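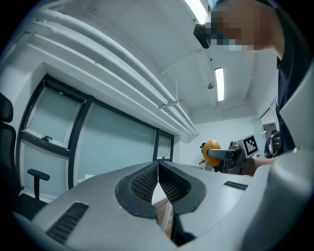

Tune the Bottom Head First

Larysa Zinchenko
June 27, 2025

Most written advice on tuning a tom starts with the batter head. The player is told to seat it, bring it up to a pitch that feels right under the stick, and then adjust the resonant head until the drum "opens up." I think this order is wrong for anyone who plays in more than one room, and I think it accounts for a good share of the drums that get sold as bad drums.

My argument rests on what each head does. The batter head sets the feel of the stroke and much of the attack. The resonant head has a large say in how long the note lasts and whether its pitch stays level or bends as it dies away. The two are coupled by the air in the shell, so a change to either one shifts the whole drum. But the batter head is also the one that gets hit. It stretches, it dents, and its tension drifts from one week to the next. The resonant head drifts far less. If one of the two is going to be the reference, it should be the one that holds still.

The practical method is short. Take the batter head off or damp it completely against a towel or a carpeted stool. Bring the resonant head up evenly, half a turn per lug in a star pattern, until the wrinkles are gone. Then tap an inch in from each lug and match the pitches. Once they agree, leave that head alone for the rest of the session. All further changes are made on the batter side.

I keep a notebook of lug pitches, and I will give one set of numbers from it with the usual caution that they belong to one drum. My 12-inch Odholm tom, a thin maple shell with six lugs, had never sounded settled. In February I measured it as I had been playing it. The lug readings on the resonant head ran from 187 Hz upward, with no two neighbors matching. The batter head was better, because I had been fussing with it for years. I had been correcting the wrong side of the drum. I replaced the bottom head, matched its lugs, and then set the batter a little lower. The flutter at the end of the note went away and I removed the gel I had been using to hide it.

The objection I hear most often is that a drummer plays the top head, so the feel of the top head must come first. I take this seriously. A floor tom with a slack batter is unpleasant to play fast figures on, and no amount of sustain will make up for that. But setting the resonant head first does not fix the batter at any given tension. It fixes the point from which the batter tension is chosen. If the feel is wrong at the pitch wanted, move the resonant head in one deliberate step, match its lugs again, and return to the top. That is two passes. The usual method, in which both heads are nudged by turns, can run to ten and still end somewhere arbitrary.

A second objection is that the heads should simply be set to the same pitch. That works. It gives a long, clear note, and in a small room with a low ceiling it gives rather too much of one. I prefer the bottom head higher than the top by a minor third or so on rack toms, and closer to equal on the floor tom. Players who want a pronounced drop in pitch will go another way. None of these preferences affects the order of work.

A third objection concerns tools. Tension gauges such as the Beddoe dial I own read the deflection of the head near the lug. They do not read pitch. A rim that is slightly out of round, or a bearing edge with a flat spot, will give equal readings and unequal notes. The gauge is quick and it is useful backstage, where it is too loud to hear a tapped head. For setting the reference head I would still use the ear, or a clip-on tuner, in a quiet room.

Snare drums need a separate word. The snare-side head is very thin and should be tight, and here I find most players already agree with me without having thought of it as a rule. They crank the bottom, leave it, and do their daily adjusting on top. The snare gets treated sensibly and the toms on the same kit do not. I suspect the reason is access. The underside of a mounted tom is awkward to reach with a key, and the bass drum is in the way.

That awkwardness has a cost that gets blamed on other things. I regularly see used kits offered with new coated batters and resonant heads that look as old as the shells. The seller has spent money on the side that shows. The Ison shop near me had a four-piece Prakton kit in the window this spring at $705, down from $1,083, described on the tag as "a bit dead, good for a beginner." I asked to take the rack tom off its mount. Two rods on the underside were finger loose. With those brought up and the rest evened out the tom had a perfectly ordinary, healthy note. I did not buy it, having no room for it, but whoever did got a decent drum for the price of a mediocre one.

Heads are not cheap, and I understand why a player on a budget replaces only the ones that wear. My own practice is one set of resonant heads for every three or four sets of batters, sooner if the drums live in a hot van. A clear single-ply film is enough on the bottom. The thicker heads sold for that side shorten the note and make uneven lugs harder to hear, so I would not choose them for a player who is still learning to tune.

One point remains unsettled for me. On drums with very few lugs, four or five, matching the resonant head takes longer than it should, and small turns at one lug show up across the head. I have wondered whether on those shells it would be better to accept a slight mismatch at the bottom and tune the batter against it. I have tried this on one old 13-inch tom and the results were mixed: good at low pitch, sour above it. I would be glad to hear from players with more of these drums than I have.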